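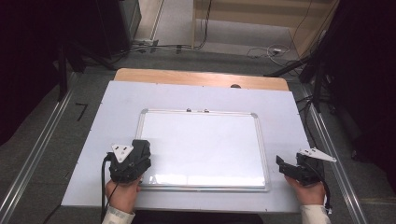
Chapter 6
Small Faults, Long Afternoons

Most books on machine safety open with something catching fire. Ours opens with a whiteboard, a table and a gripper that believed it was shut.

The case comes from the Drillgate workshop in Stotport, where a two-handed job was being recorded with a pair of hand-held grippers. The job was to take hold of a small framed whiteboard by its edges, lift it and put it down again. A child could do it. The Ogola software, which kept track of how far apart each pair of fingers was, could not always tell that it had been done.

On April 5, 2019 the right-hand gripper began reporting a closed grip while its fingers were wide open. The operator could see this perfectly well. The software could not, and the software was the one keeping the record. It logged 140 attempts that day and marked every one of them as good. When the files were checked by eye, 60 showed a board being held by nothing whatever.

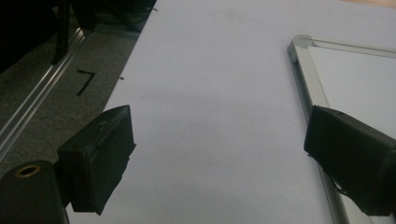 A fault of this sort is called a silent fault. A loud fault stops the work, lights a lamp and ruins somebody's lunch. A silent one lets the work carry on and ruins the following month. The Ogola files went on to a robot arm at the firm's Ninby site, which learned from them with great care. In May it reached out, closed its fingers on thin air beside a board, raised them smartly and reported success. It then did the next step, which was to swing across to a second table as though carrying something.

There was no injury, and the report made much of this. It made less of the fact that a fitter had been leaning over the second table at the time, having been told the arm would stop if it missed its grip. The arm had no idea it had missed. Its stop rule was sound, and was waiting for a signal that never came.

The cause was a worn plug on a cable. When the cable hung one way the reading was true, and when it hung the other way the reading stuck at its last value. The part cost 2 pounds. The report ran to rather more than 2 pages.

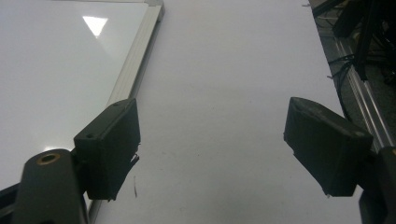 Worn pads, by contrast, get plenty of attention. People notice a ragged edge, tut at it and order a new one. A reading on a screen gets far more trust, mostly because it is neat.

6.1 What counts as a fault

We shall use the word "fault" for any state in which a part no longer does what the rest of the system takes it to be doing. By this rule the Drillgate gripper was faulty from the moment its plug began to slip, although the wrong grips came later and the near miss at Ninby later still. Keep these three apart when you read the cases that follow. Accident reports are fond of rolling them into one and calling it "operator error".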